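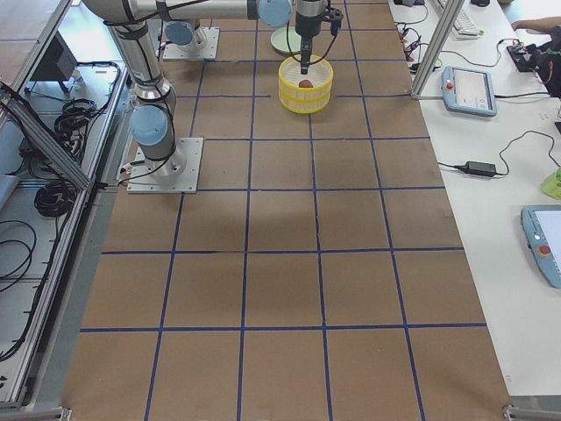 Section 3: Setting Out the Work Surface and Looking Over Your Filter Cartridges

Welcome back, and thank you for getting this far. If you have read the first two sections you already know how the Kasmont set is packed and what belongs in each bag, so we can get on with the pleasant part, which is making yourself a good place to work. Please don't hurry it. A tidy table makes the rest of the manual go much faster, and you only have to lay it out once.

Before you begin

You will need a table you can leave alone for an afternoon, brown kraft paper, a roll of blue tape, and two small clamps. Any painter's tape will do nicely, though Paula Barbu, who wrote the first version of these pages, always asked for one that peels off cleanly, and I have kept her advice.

Laying the paper and the grid

1. Wipe the table and let it dry fully.

2. Roll the paper out over the whole top and smooth it from the middle toward the edges with the flat of your hand. A few faint creases are fine.

3. Clamp the two near corners. Snug is enough – if the paper puckers, loosen the clamp a little and smooth it again.

4. Run strips of tape the long way first, then across, so that you end up with squares. Do it by eye if you like. The lines are there to help you put things back where you found them, and a strip that wanders a bit does no harm at all.

Note: If you are working with a friend, agree on which end of the table is which before you start. Vasilică Ene and I once spent most of a morning reading the same grid from opposite sides.

Setting out the cartridges

5. Wash your hands, dry them well, and take the cartridges out of their bags by the rim.

6. Set the cartridges down flat, side by side, with the mesh face up. Leave a little space between them so you can get your fingers around each one.

7. Look at each face in turn. The mesh is off-white, printed with short grey-blue dashes, and a thin white ring should sit evenly inside the yellow rim all the way around. Don't worry if the dashes slant on one cartridge and stand nearly upright on its neighbor. You can turn them to match if it pleases you, but there is no need.
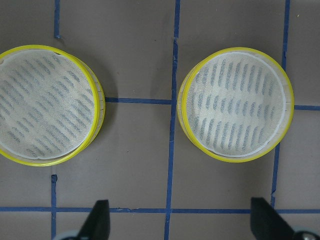 8. Pick up one cartridge and look through the clear side wall. Tilt it toward a window or a lamp and turn it slowly, checking for cracks. Then do the same with the next.

Caution: Never press on the mesh, even lightly, and please don't test it with a pencil or a fingernail. A dented face can't be pushed back into shape.

9. Write down anything that looks wrong, along with the square the cartridge was sitting in, and put that cartridge back in its bag. The replacement form is on page 113.

When everything has passed, leave the grid in place and turn to Section 4, where we fit the first cartridge into its housing.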